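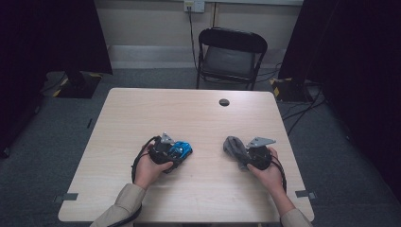 読了時間:3分
4月 文:Sohail Chaudhry

3. 手持ちグリッパーを左右で比べる

前の章でEdetコントローラーの起動まで済んだので、いよいよ手に持って動かします。私はこの章がいちばん好きです(配線の章は正直しんどかった!)。今回は左手にJullitmont、右手にIrnsteadという組み合わせで進めますが、逆でもかまいません。ただし途中で入れ替えるとログの左右がごちゃごちゃになるので、決めたら最後までそのままで。

用意するもの
・手持ちグリッパー 2台
・Edetコントローラーと電源
・Malareo(記録ソフト)を入れたPC
・天板の広い机

手順

1. 机の上を片づけます。両手を広げて動かすので、思っているより場所を使います。椅子は机の向こう側にどけておくと肘が当たりません。

2. ケーブルをグリッパーの後ろから手首の外側へ逃がします。内側に回すと、左右を近づけたときに必ず絡みます。私は初日に3回やりました。

3. Malareoを開き、「左」「右」のポートを割り当てます。片方ずつ軽く握って、画面のバーが動いたほうがその手です。両方いっぺんに握ると見分けがつきません。

4. 机の上で2台を向かい合わせにして、手のひら二つぶんくらい空けて止めます。この姿勢が基準になります。「ゼロ点」を押し、ランプが緑になるまで待ってください。

5. 開閉を30回ずつ、ゆっくり繰り返します。左が終わってから右です。速さはそろえなくていいのですが、最後まで握り切ること。途中で戻すと開閉幅が小さく記録されます。

6. 両手を同時に動かして、真ん中で小物を受け渡します。ここで初めて2台のクセの違いが手に伝わってきて、けっこう楽しいですよ。

7. 「保存」を押します。1回の記録はだいたい2,000行になります。1,000行を切っていたら通信が途切れているので、手順3からやり直しです。

メモ:上についている三角の金具には触らないでください。持ち上げるときについつまみたくなるのですが、角度がずれるとゼロ点が全部無駄になります。下側を包むように持つと安定します。

メモ:画面に「358」と出たら、左右のポートが同じ番号になっています。Deanはこれで半日つぶしました。ポートを選び直せば消えます。

注意:スタンドの土台まわりの床にケーブルを通す場合は、歩く前に足元を見てください。土台に黄色と黒の縞テープを貼っておくと、だいぶ目に入りやすくなります。

注意:袖の長い上着で作業するときは、袖口が可動部にかからないようにしてください。まくるのが面倒なら手首をゴムで留めるだけでも違います。

比べるときの見どころ

数字はあとでMalareoが並べてくれるので、作業中は手の感覚をメモするのがおすすめです。握り始めの重さ、戻りの速さ、それから10分持ったあとの親指の疲れ具合。私の場合、Jullitmontは握り始めが軽くて受け渡しが楽、Irnsteadは戻りが素直で細かい位置合わせ向き、という印象でした。手の大きさでも変わるので、Deanの感想はほとんど逆です。できれば二人以上で試して、メモは見せ合わずに書いてください。

終わったら先にMalareoを閉じ、それからEdetの電源を落とします。順番を逆にすると、最後の記録が保存されないことがあります。アームへの取り付けは4章に続きます。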